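Speaker notes — "Opening up the old tower", community repair night talk
April 3, 2023 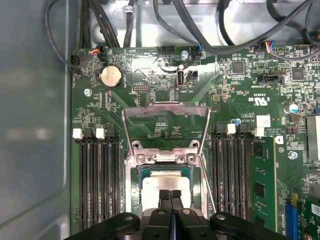 Hi everyone, thanks for coming out. Say who I am. Thank Loubna El Idrissi for the hall and the projector. Mention the tea urn is on and the washrooms are down the back.

So I started fixing old desktops in February, when Sandra Rudd gave me 2 towers she wanted gone from her office. One was dead as a doornail. The other had a perfectly good board and a processor I wanted to know more about, and that's the one I want to chat about tonight.

(Pause, ask who's had the side off a computer before. Wait for hands.)

Okay, the processor. It's the square silver bit in the middle. The silver part is the heat spreader, and all it does is pass the heat up to the cooler. The cooler has to be off before you can get anywhere near it, and please let the machine sit for a while first. I didn't, the first time, and I said a word my kids now know.

The metal frame standing up behind it is what holds the processor down in its socket. There's a thin lever along the side. Push down, ease it out a touch, let it come up slowly — it's springy and it'll ping if you let go. Then the frame swings up on its hinge. Keep your fingers on the edges of the processor, lift straight up, no sliding. If it doesn't want to come, stop and look again.

Story here if there's time: Younes Naciri and the bent pins. Keep it short, he's in the second row.

Next, memory. Slots on both sides of the socket, four and four, and there's a stick in the far right one. People always ask me about the white and black latches. The colours usually mark which slots go together, but every maker has its own idea, so look up your manual before you buy anything. Mine was a scan Taha Radwan found on a forum, 128 pages, and I needed one of them.

Pushing memory in takes more muscle than feels polite. Both ends, even pressure, wait for the click. Pass the practice board around now — the Akell one from the box, nobody can hurt it.

The coin battery. Up in the top left, little round silver thing. It keeps the clock and the settings going when the power's off. If an old machine thinks it's years ago every time you turn it on, try a new battery first. They cost next to nothing at the supermarket.

Cables! I'm not going to pretend I'm tidy. Take a photo on your phone before you unplug a single one. The fan plug with the red, blue and black wires is easy to spot, but those skinny black ones all look the same by nine o'clock at night.

Thermal paste: small blob, middle of the processor, cooler straight down. Wipe the old stuff off first with isopropyl and a lint-free cloth. Someone will ask if they can use toothpaste. No.

Questions, 6 minutes, then benches open. Ghizlane Hegazy has the screwdrivers and the wrist straps, see her before you start. Sign them out please, we lost a good one last month.

Remind them: parts swap box by the door, label anything you leave.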